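The Gripper Club at Table Five

I got lost on the way to meet Chiamaka Onyeka, which she says happens to everyone. The student robotics club she runs with Olumide Lawal has moved twice in a year, and the address on its page is still the old one. By the time I found the right door I'd had two wrong buildings and one very good cinnamon roll, so I wasn't complaining.

Chiamaka is in her last year of mechanical engineering and talks fast, with her hands. Olumide is a year behind her, studies computer science, and mostly waits for her to run out of breath before he puts in the part she skipped. They've been working together since April 2019, when the club was basically a mailing list and a cupboard.

"It was a drone club," Chiamaka told me. "On paper it still is! We never changed the name on the form. But the drones kept ending up on the roof of the gym, and I was more interested in hands anyway. I wanted to build something that picks things up."

So that's what they do now. The club's big project is called Navorby, a two-armed tabletop robot that is supposed to tidy, sort and straighten whatever you leave in front of it. They're entering it in the Hanent student challenge in June, where teams get a table of ordinary clutter and a time limit, and the objects aren't announced ahead of time.

I asked where the name came from.

"A typo," said Olumide.

"A good typo," said Chiamaka.

What surprised me (I'd pictured a lot of soldering) is how much of the club's week goes into doing chores by hand. Members hold grippers, one person to a pair if they can manage it, and move things from one place to another over and over. The recordings from those sessions are what Navorby learns from. Olumide handles that side, and he is a bit of a tyrant about it, by his own account.

"Everybody wants to be fast," he said. "They get good at it and then they start flicking things across the table. I can't use that. I want boring. I want you to move the box like your grandmother is watching."

Their target before the challenge is 1,140 usable clips. He wouldn't tell me how far along they were, and when I pushed he looked at Chiamaka, and she looked at the ceiling. She did say that on a good afternoon they keep 70, and that good afternoons have been in short supply since midterms.

A lot of clips get thrown out for reasons I'd never have thought of. Somebody's sleeve covers the camera. Somebody starts before the recording does. One member, who asked me very nicely not to use his name, did an entire session with the jaws closing the wrong way and only found out when he got home and read his messages.

We talked for a while about money, because I always ask. The club gets a small grant from the department and that's spent by fall. The rest comes from a bake sale and from Stellis, a local machine shop that cuts parts for them for free if they're willing to wait. Chiamaka has learned to be willing to wait. The first set of finger linkages took three weeks and came back mirrored.

"Which was my drawing," she said. "I would love to blame them. I had the drawing framed, kind of. It's taped to the cupboard."

I wanted to know what's hard for a new person, and they answered at the same time with different things. Chiamaka said grip. First-timers squeeze the handle as if they're strangling it, and after ten minutes their forearms are burning. Olumide said looking. You want to watch your own hand, he explained, and you have to train yourself to watch the object.

Then they made me try it, of course. I moved a small box from one end of a table to the other and was extremely proud of myself. Olumide said it was unusable. I'd stopped halfway to say something to him.

Flat things are the current headache. A box or a cup gives the fingers something to close on, but a sheet of paper or a magazine lying flush on a smooth table is a different problem, and last year's Hanent tables had plenty of both. The club has been arguing over it for a month. Chiamaka wants to slide the thing to the edge and pinch it there. Olumide thinks that's too slow and wants softer pads.

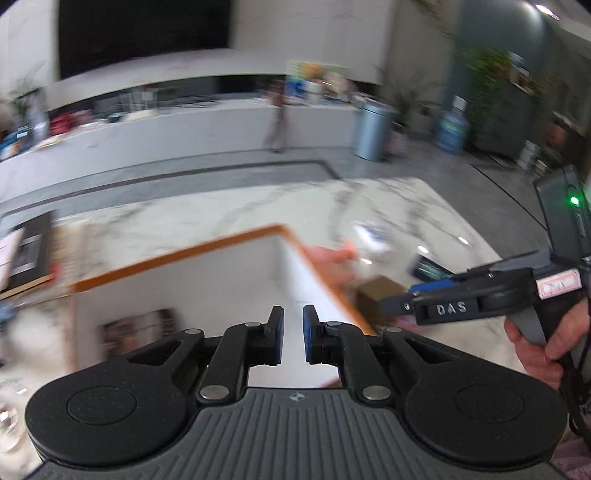 They've agreed to let the newer members settle it, mostly by seeing which way people drift when you don't tell them anything. So far they drift toward the edge, and Chiamaka brought this up four times while I was there.

"She's keeping score," said Olumide.

"I'm keeping records," said Chiamaka.

The team they both talk about is Jelínek, which won the last challenge with a robot that Olumide describes as "one arm and a lot of patience." He's watched the video of their final run more often than he'd like to admit. The robot drops a spoon, goes back for it, drops it again and goes back again, and the crowd gets louder each time. He'd love Navorby to be able to do that, and he has started asking people to fumble on purpose in some of the sessions so there's something to learn it from. Apparently it's really difficult to fumble on purpose. People get self-conscious and start acting.

I asked Chiamaka what she'll do after graduation and she said sleep. Then she said there's a job she's applied for, with prosthetics, and that she'd rather not talk about it until she hears back. Olumide will be in charge next year. He's already planning to fix the address on the page, and he'd like it known that new members are welcome on any session day, no experience needed, long sleeves discouraged.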